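Navbridge Names Faustine Charpentier Chief Financial Officer Ahead of Share Listing

FLULSTEAD, January 2018

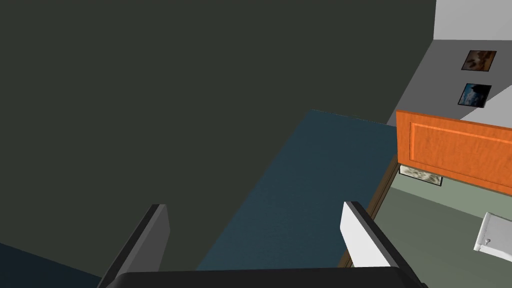 Navbridge, the Flulstead company whose scheduling software is used by 200 freight yards and small ports, said it is delighted to welcome Faustine Charpentier as its new Chief Financial Officer. She takes up the post right away and will lead the company through its planned share listing, which it hopes to complete in May.

Ms. Charpentier comes over from Kusunex, where she spent 16 years and looked after the books through two mergers and a good many lean winters. Before that she worked at Ikonen, the shipping insurer, and she still speaks fondly of the people who trained her there.

"I've known this team for a long time, first as a customer and then as a friend, and it feels a bit like coming home," she said. "There is plenty to do before the listing, and I'm looking forward to all of it — even the paperwork."

The company now has 77 employees, up from 18 when it moved into its present offices by the old canal, and it expects to hire again in the spring, mostly in customer support. Its outgoing finance chief will stay on as an adviser until the listing is complete, and staff gave both of them a very warm round of applause at the morning meeting.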